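22 September 2020

Packing materials and small storage, second entry

Carried on from the August notes. The point of this round is to settle what we keep for wrapping and storing the small things, and what goes in the recycling. The shelf under the window is full again and half of it is tubes.

Tubes first. We have three sorts now: the thin ones off kitchen roll, the ones from the Vurnov paper order, and the long ones the posters came in from Clukthorpe. The thin ones are no use for anything that has to stand up. They lean after a day or two and go soft at the bottom if the bench has been wiped down. I have put all of those out. The Vurnov ones are the best of the lot. Wall is thick enough that you can squeeze them fairly hard without leaving a dent, and the ends are cut square, so they stand straight on a flat top. The Clukthorpe ones are just as stiff but the ends are ragged and need trimming. I trimmed two with the bread knife, which was quicker than the craft knife and made more mess.

Cut length: I settled on 80 mm for the short ones (clips, pencil stubs, the little screwdrivers) and left the rest as they came. Tried 53 mm earlier and things fell out whenever the tube was moved.

Baskets. The white plastic ones from Gillies are still the ones to use. They are light, they stack if you turn every other one round, and you can tell from the side whether there is anything in them. The trouble is the holes. Anything small works its way through or gets stuck halfway, and crumbs and dust drop straight on to the table. Lining the bottom helps. I have tried:

Kitchen paper - fine for a day, then it tears when you pull something out.
Thin cloth - stays put better, but it rucks up in one corner and then you are back to bare plastic.
Plain white paper cut to fit - flat, cheap, slides about a bit if the basket is tipped.
Non-slip mat from Hesar - the best hold, too thick, and the smell has not gone off after a week in the open.

No firm choice yet between cloth and paper. For now either is all right so long as it lies flat on the bottom and doesn't ride up the sides. If you change a liner, write it on the card by the sink.

Layout on the bench. Basket to the left, tubes to the right, clear space between the two. Last month we had them touching and every time someone reached for a tube the basket went with it. A hand's width is enough. Keep the tubes on their ends, open end up, and don't lay them down, they roll.

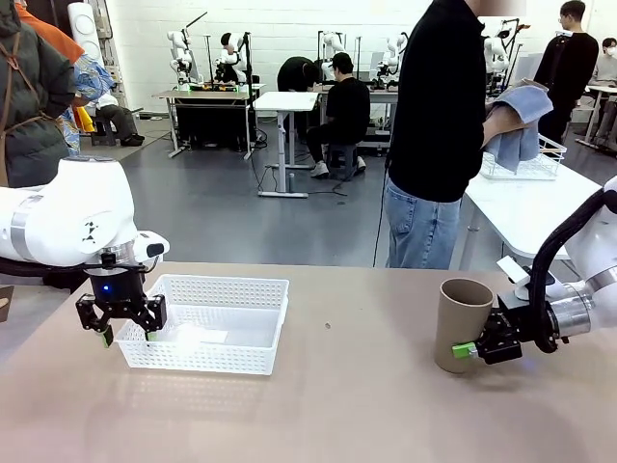
The top itself wants wiping more often than it gets. It is a pale surface and shows every speck, and the bits off the cut cardboard are the worst for it. Dry cloth first, then damp, then dry again before any card goes back on. I caught one tube with a tide mark up its side and had to throw it out.

Towels: the ones for drying up are not for the bench. We have been mixing them. I have put the bench cloths in the bottom drawer and left the towels over by the dish rack. Bench cloths get washed at 30, towels hotter.

Still to do:
- trim the rest of the Clukthorpe tubes, outside if it is dry
- cut a card template for the basket liners so they all come out the same
- find out whether Gillies do the same basket with a solid bottom
- send the Hesar mat back or air it for another week
- clear the window shelf once the tubes are sorted

Left the trimmed tubes and the spare liners in the box by the door. Help yourselves, but leave two of the Vurnov ones, I want those for the brushes.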